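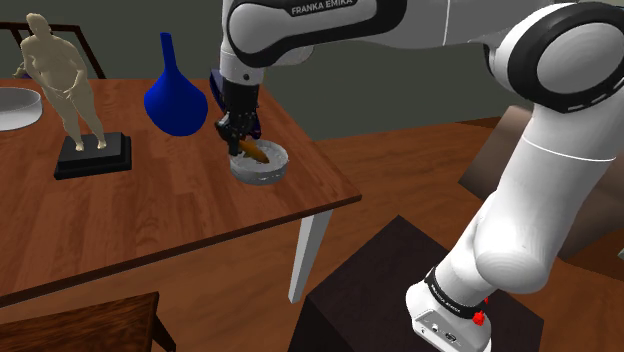 Papers > Robot Learning > Teleoperation and Demonstration

3.2 Collecting demonstrations by remote control

All demonstrations in the Tulcombe set were given by people steering a simulated Franka arm from a desk, with a handheld controller in one hand and the other hand free for the keyboard. We chose simulation for this stage so that a crowded tabletop could be rebuilt in seconds after a bad grasp, and we were delighted by how much this changed the way people worked. Operators tried bolder approaches and kept going after a knock that would have ended a session on hardware.

The controller sends changes in hand position to Gaken, our control layer, which turns them into joint commands at 30 Hz. Pressing the trigger closes the fingers; letting go opens them. A second button, the clutch, freezes the arm while the operator moves the hand back to a comfortable spot. Early on we left the clutch out, and people ended up with their elbows pinned behind the chair. Adding it was the single best decision of the project!

Figure 4. Tabletop workspace used for remote demonstrations. The gripper is at an elongated orange-brown object over a shallow round dish; a blue vase and a statue on a black plinth stand on the same table.

Tall objects make this kind of workspace a wonderful test of operator skill. A vase with a slender neck leaves plenty of room at the top and very little lower down, so a path that looks safe from one view may not be safe from another. We gave operators two camera views and let them switch at will. Most used the wide view for the reach and the close view for the last few centimeters.

In total we recorded 3479 demonstrations from 6 operators. Of these, 396 were removed before training, mostly for long pauses with the clutch held down or for contact with an object that was not part of the task. We kept demonstrations with a missed first grasp as long as the operator recovered without a reset. These turned out to be some of our favorite data: a policy trained with them learned to back off, open the fingers and try again, a behavior we never saw when they were left out.

Hầu, the labeling tool, splits each recording at changes in the trigger signal and gives every piece a short name such as "reach" or "release." Labels were checked by hand in June. The Roltmont baseline in Section 4 uses the same recordings without these labels, so the two methods differ only in what they are told about the order of the steps.

Filed under: Manipulation, Learning from Demonstration
30 shares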